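## 4 Freiluftvorführung: Leinwand und Projektion einrichten

Dieser Abschnitt gilt für die aufblasbare Leinwand Zokadeck und den Spielserver Clerkia. Abnahme des Aufbaus durch die technische Leitung (Erhan Soylu) vor Einlass.

### 4.1 Leinwand aufstellen

1. Stellfläche auf Steine und Äste prüfen, Bodenplane auslegen.
2. Rahmen ausrollen, Ventile zur Rückseite.
3. Gebläse anschließen und einschalten. Der Rahmen richtet sich selbsttätig auf - nicht von Hand nachhelfen.
4. Abspannseile an allen vier Ecken befestigen und gleichmäßig spannen.
5. Projektionstuch von oben nach unten einklinken.

**Achtung:** Bei Böenwarnung die Leinwand sofort ablassen. Das Gebläse darf während der Vorführung nicht abgeschaltet werden.

### 4.2 Projektor und Server

1. Projektor auf dem Podest ausrichten und gegen Verrutschen sichern.
2. Netzleitung mit mindestens 3.000 W Reserve bereitstellen. Kein gemeinsamer Stromkreis mit der Gastronomie.
3. Server starten, Festplatte mit dem Filmpaket einstecken und unter *Inhalte > Einlesen* übernehmen.
4. Freigabeschlüssel laden. Das Zeitfenster muss Vorfilm, Hauptfilm und Pausen vollständig abdecken.
5. Bildformat wählen. Bei 1,85:1 ist die Voreinstellung 1.998 × 1.080 zu verwenden.

**Hinweis:** Der Schlüssel ist an die Seriennummer des Servers gebunden. Bei einem Gerätetausch ist beim Verleih ein neuer anzufordern.

### 4.3 Ton und Probelauf

1. Lautsprecher links und rechts der Leinwand aufstellen, Mittenkanal darunter.
2. Pegel mit einem 1.000-Hz-Ton abgleichen.
3. Nach Einbruch der Dunkelheit Testbild aufrufen, Schärfe in der Mitte und in allen Ecken prüfen.

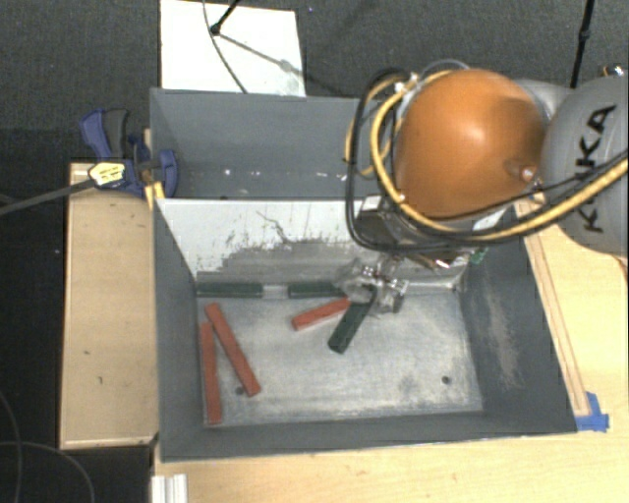
### 4.4 Abbau

1. Projektor nachlaufen lassen, bis der Lüfter stoppt, erst dann vom Netz trennen.
2. Tuch ausklinken und trocken aufrollen.
3. Gebläse abschalten, Ventile öffnen, Abspannseile zuletzt lösen.
4. Festplatte mit Lieferschein an Joana Prata übergeben.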